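Before you budget for a tidying robot: tips for small treatment rooms

Every winter somebody tries to sell me a machine that will reset the room between clients. The latest quote came from Stanura: $705 a month to lease one arm on a wheeled base, plus $185 per service visit. I haven't signed. If you're tempted, work through this first.

Write down the jobs before you look at a catalogue. Mine are folding covers, clearing cups and bottles off the bed, straightening the shelves and emptying the bin. Ask the rep which of those the machine does today, with your own linen. "On the roadmap" means no.

Price your own labour properly. A reset takes me 15 minutes, and a good part of that is the blankets. Rigid things are the easy end of the job. Soft bedding is where demos get vague.
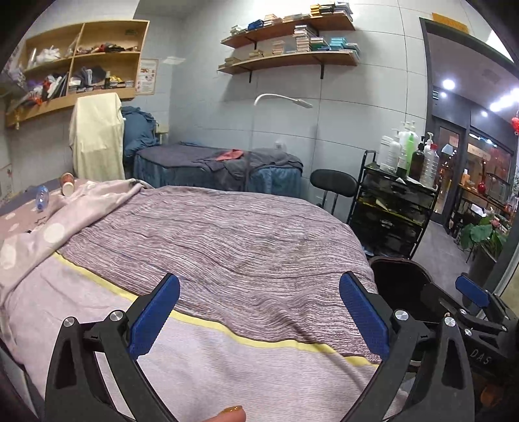 Zlata Skoryk wrote in to say I'm too hard on the sellers. Her salon leased the Urkik unit in July and she'd do it again, though she admits it only handles bottles and the girls still do the sheets by hand.

Fair enough, but that's a lot of money for bottles. Try the cheap fixes before you lease anything. A second trolley from Domínguez cost me $130 and saved more walking than I expected. Keep the tall bottles at the back and give wipes their own tier.

Measure your aisles too. The Rudska brochure gives the width of the base and leaves out the reach of the arm, so get both in writing.

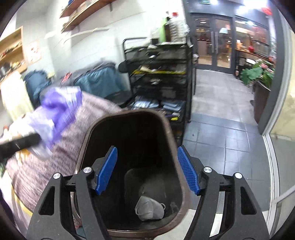

Consumables are the line most people leave off the budget. Pads wear, batteries fade, and the replacement parts list usually arrives after the contract does. Ask for it up front. Ask about rubbish as well, and test with your real rubbish. A folded face mask at the bottom of a deep, dark bin makes a better trial than the foam cube the rep brings along. If they won't try it, keep your deposit in your pocket.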